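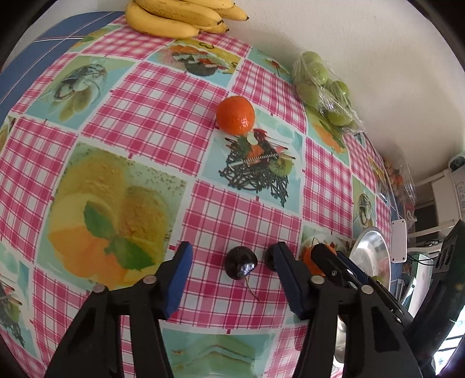
Oilcloth in gingham and dessert print, on a round table.

Ladgate Oilcloth by the Yard

Cotton-backed oilcloth for kitchen and porch tables. Sold from the roll in one-yard steps, 47 inches wide. Orders of 6 yards or more ship on a tube. Shorter pieces are folded, and the creases relax in a day or two in a warm room.

For a round table, measure across the top and add the drop you want on both sides. We can cut circles up to the full width for a $4 charge. Edges are left raw and do not fray.

Wipe with a damp cloth and mild soap. Do not machine wash, iron or bleach. Use a trivet under hot pans.

Cut pieces cannot be returned. Samples are free, one per print. The Rozīte prints are back in stock in September.

Trade orders over 200 yards: ask for Natnael Demissie.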